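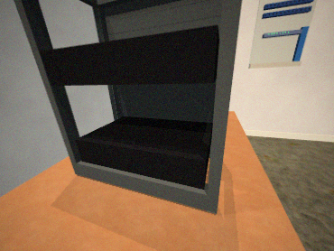

Segmentation merges the two units in a rack with the frame – planner then refuses the insert

Posted in Perception and Planning, 13 September 2024

I'm working on a simulated task where an arm has to slide a third unit into a rack that already holds two. The rack is an open metal frame on a tabletop, the units are plain black boxes, and the free space is between them. Control is done through Cao and the scenes come out of Rukisus with random lighting and textures.

The trouble is the mask. In 83 of my last 200 scenes the segmenter returns the lower unit and part of the frame as one object. The occupancy map then pads that blob and the planner says the slot is blocked. I've tried raising the contrast and making the padding smaller. Smaller padding gets me a plan, but in seed 3106 the plan clipped the front post.

Is this something I should fix in the perception step or in the planner? I'd like to avoid feeding it ground truth poses, as the real cell won't have them.

nindbridge_tom

Perception. Don't touch the padding again, you need it.

Black on dark grey with no lettering or lights on the front gives a colour-based mask very little to hold on to. Use depth for this. What I would do:

Fit the front posts first, as they are long and straight and easy to find in a point cloud.
Work out the rack frame from those and put everything after that in rack coordinates.
Fit planes inside the rack volume only. The top face of the lower unit gives you the floor of the slot. For the ceiling you need the underside of the upper unit, and you won't see that from a high camera, so take the bottom edge of its front face and extend it backwards.
Pass the slot to the planner as a free box, with the posts as separate collision objects.

Check the side panel as well. If your camera looks in from one corner, the panel at the back of the gap can be picked up as the front of a third unit. I had that for most of August and blamed the planner.

prirngate

Had the same thing. Turned the shadows off in the renderer and it went away.

slotcar

Turning shadows off will make the numbers look better in simulation and then it will fail on the real cell. Leave them on and vary the light direction more.

The plane fitting answer is right, but average it over a few camera positions before you commit to a slot. From a single view my slot height was out by up to 13 mm – enough to catch the edge of a unit on the way in. Three views from the wrist camera sorted it for me. Also log the mask and the fitted box together for each seed, so you can see which of the two went wrong when a plan is refused.

rackandrail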